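Hudiston Technical Center
Workshop Practice 2, Handout: Frames, Fittings and Connectors
Revised 19th July

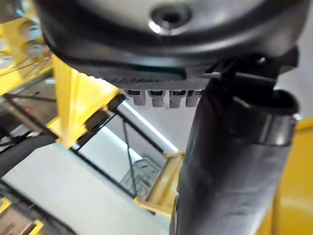 Painted metal frames carry a good share of the equipment you will meet in this course. Before any work on a frame, read the job sheet and find the members it lists. Mark them on your own sketch – a rough one will do.

Terms for this week
Member: any single length of the frame, upright or sloping.
Fitting: a part fixed to a member so that something else can attach to it.
Connector: a fitting made to be joined and separated again. Ribbed bodies are easier to grip with gloves on.
Rod: a long, thin bar. On your sketch, show whether it passes in front of a member or behind it.

Checking a connector
Look at the body first, then at the place where it is fixed. Report cracked ribs. Do not tighten anything during the check – that is a separate job, covered in the Surden notes.

Floor area
Keep tools off the marked lines. Bags go on the shelves by the door.

For next time
Read section 2 of the Farah workbook and bring your sketch. Practice frames are in bay 2, store code 1754. Return spare fittings to the Plisis cabinet, code 2475.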